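余白は誰のものか

インテリアの記事を読んでいると、たいてい三段落目あたりで「抜け感」という言葉に出くわす。家具を減らし、床を見せ、壁には何も掛けない。視線が奥まで通れば部屋は広くなり、心まで整うのだという。私はこの説明をもう十年以上読まされているが、心が整ったという人の部屋を訪ねて、本当に整っていると感じたことは一度しかない。その人は出張続きで、ほとんど家にいなかった。

先月、知人が引っ越したマンションに招かれた。壁も床も白に近い灰色で、ソファは脚の細い北欧風、棚はない。本はどこかと聞くと、寝室のクローゼットの上段だという。読みたくなったら踏み台を出すらしい。踏み台も見えないところにしまってあるから、本を一冊読むために扉を二回開けることになる。知人は「そのうち慣れるよ」と言った。慣れたら読まなくなるのではないかと思ったが、料理がおいしかったので黙っていた。

こういう部屋を勧める側の理屈は、よく見ると案外もろい。たとえば照明器具や小物を扱うデステロン（Desteron）という店の冊子に「部屋の七割を空けなさい」とある。七割の根拠を探して最後のページまで読んだが、どこにも書いていなかった。床面積の七割なのか、壁も含むのか、収納の中は数えるのか。巻末には収納ボックスの注文書がついていた。空けろと言いながら、空けるための箱を売る。商売としては正しいのだろう。ただ、それを美学と呼ばれると、少し待ってくれと言いたくなる。

色についても似たようなことが起きている。フレーダー（Flader）という塗料の見本帳を取り寄せたところ、白だけでページがいくつも続いていた。朝霧、石膏、麻、古い手紙。窓際に並べてみて、古い手紙と麻の違いは最後まで分からなかった。妻は分かると言った。翌日、順番を入れ替えてもう一度聞いたら、違う方を指した。見本帳が悪いとは言わない。四センチ角の紙を見て、午後四時の北向きの壁がどう見えるかを想像しろというのが、そもそも無理な注文なのだと思う。

それでも人は白を選ぶ。失敗しにくいと教わるからだ。私が引っかかるのはこの「失敗しにくい」という言い方で、では失敗とは何なのか、きちんと書いてある記事を見たことがない。売るときに値が下がることか。客に笑われることか。三年で飽きることか。飽きるのは別に失敗ではないだろう。飽きたら塗り直せばいいし、塗り直すだけの手間をかけた壁には、それなりに愛着も湧く。

建築を学び、今は内装の設計をしているムルゲタ・デゲファさんと、この話で長く言い合ったことがある。彼は余白派で、物が減れば掃除が楽になり、掃除が楽なら部屋は長くきれいでいる、と言う。これには反論しにくい。私の家の飾り棚は、正直なところ埃がひどい。けれども彼の挙げた例が、三つとも独り暮らしの男性の部屋だったことは指摘しておいた。子供がいる家、介護をしている家、編み物をする人がいる家では、物は減らしてもまた出てくる。出てくるたびに敗北感を味わうような部屋を、よい設計とは呼びたくない。
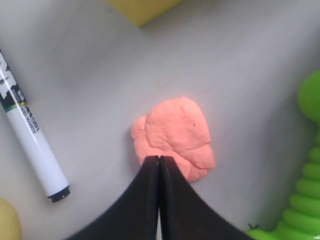
デゲファさんは「出てきた物をしまう場所を設計するのだ」と答えた。もっともだが、それならば写真に撮るべきなのはその場所の方ではないか。雑誌に載るのはいつも、しまい終わった後の居間である。戸棚を開けたところ、洗濯物を畳んでいる途中、食卓に請求書が散らばった月曜の夜。そういう写真が半分を占める本があったら、私は定価で買う。

絵や飾りの選び方にも、妙な決まりが広まっている。ソファの幅の三分の二、床から目の高さまで、額は同じ色で揃えること。ディンサ（Dinsa）という額装店に行ったとき、壁に貼られた早見表がまさにこれだった。私が持ち込んだのは祖父の描いた下手な港の水彩で、幅はソファの三分の一にも届かない。店の人は余白を広くとった大きな額を勧めてくれた。見積もりは絵の具代の何倍になるのか、考えたくもない額だった。結局、元の額に入れたまま、廊下の電灯のスイッチの横に掛けた。早見表に照らせば間違いだらけだろうが、電気をつけるたびに目に入る。居間に掛けていたら、とうに見なくなっていたと思う。

決まりがあると助かる人がいるのは分かる。新居の白い壁を前にして途方に暮れるのはつらいし、何かしらの目安がなければ釘一本打てない。ソシナ・イルマさんは、賃貸の部屋を借り手の好みに合わせて整える仕事をしていて、相談に来る人の大半は趣味がないのではなく、叱られるのが怖いのだと話していた。親に、配偶者に、あるいは画面の向こうの知らない誰かに。早見表は、叱られたときに差し出す証明書のようなものらしい。これを聞いてから、私は早見表の悪口を少し控えている。控えているだけで、撤回はしていない。

イルマさんの仕事で面白いのは、最初の訪問では何も提案しないことだ。家の人が普段どこに鞄を置くかを見て、帰る。次に行ったとき、その場所に低い台をひとつ置く。玄関の脇だったり、食卓の椅子の上だったり、なぜか浴室の前だったりするという。鞄の置き場などという話は、配色の理論に比べてずいぶん地味で、冊子の表紙にはならない。しかし一日に二度、必ず起きることだ。壁の白が麻か古い手紙かより、よほど暮らしに効くのではないか。

念のために書いておくと、私は物の多い部屋を賛美したいわけでもない。ちょうど反対側には「好きな物に囲まれて暮らす」という一派がいて、こちらはこちらで疑わしい。プラルタンリー（Praltanley）という雑貨店の棚には、使い込まれたように見える新品が並んでいる。角の擦れた木箱、わざと曇らせた鏡、読まれたことのない洋書の束。好きな物というより、好きな物がある人に見える物である。これを一式揃えた部屋と、床の七割を空けた部屋とは、私には親戚同士に見える。どちらも客の目から逆算してできている。

では自分はどうしているのかと聞かれると、たいした答えはない。居間の椅子は二脚が不揃いで、片方は座面を張り替えたせいで少し高い。カーテンは前の家のものを使っているので、裾が床から浮いている。六月に丈を直すつもりで布まで買ったのに、その布は今、猫の寝床になっている。来客があると裾のことをよく言われる。寒くないのか、とも聞かれる。冬はたしかに寒いので、直した方がいいのだろう。

ただ、直すとしたら寒いからであって、写真に撮ったときの縦の線が美しくなるからではない。部屋に手を入れる理由が、住んでいる人の体から出ているのか、どこかで読んだ記事から出ているのか。せめてそこは区別しておきたいと思っている。知人の家では、あれから居間の隅に本が三冊、床にじかに積まれているそうだ。本人は恥ずかしそうに話していたが、私はその三冊の題名の方が気になった。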